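22 Nov 2022

Long evening at the shared shop in Grakimstead, and I'm too wired to sleep so I'm writing it all down. The Gonari grippers are finally a pair! I've been calling the project Gonari since January, when it was one jaw and a shoebox of screws, and tonight I had two sets of black jaws over at the big table.

Mostly it was a fussy night. The left finger on the newer one was binding again near the end of its travel — same spot as last week, same little click. I took it apart twice. First time I blamed the pivot, cleaned it up, put everything back and got the exact same click. Second time I noticed I'd run a screw in too deep and it was kissing the inside of the linkage. A shorter screw and it moves like butter. I could have cried. 50 minutes on one screw.

## Ball practice

Spread a big sheet of white paper over the table so the logger has a plain background to work with, and got the tennis ball out. I do love a tennis ball for this. It's big enough that the jaws have to open nearly all the way, and the fuzz gives them something to bite on.

We did 14 tries before I started writing anything down, just to get my wrist used to the weight again. The trick is to come in low and slow with the jaws already wide. If I open them on the way down I always, always clip the ball and send it rolling.
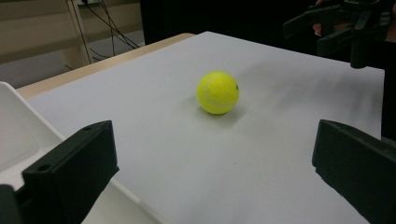

## Stuff to sort out

- The log file says 2,197 entries in total now, and 571 of those are duplicates from the night I forgot to clear the buffer. Need to clean that up before I add more.
- Order more of the short screws from Thaweesak. Get a whole bag this time, don't be cheap.
- Grip pads! Bare plastic is okay on fuzz but I want to try something smoother next, maybe an orange.
- Ask at Gekstead if they still have that thin rubber sheet.
- Redo the cable ties on my side, the whole thing tugs when I reach left.

My thumb is sore from all the squeezing. Might put a softer spring in the trigger, but then it won't snap back as fast... will think about it tomorrow.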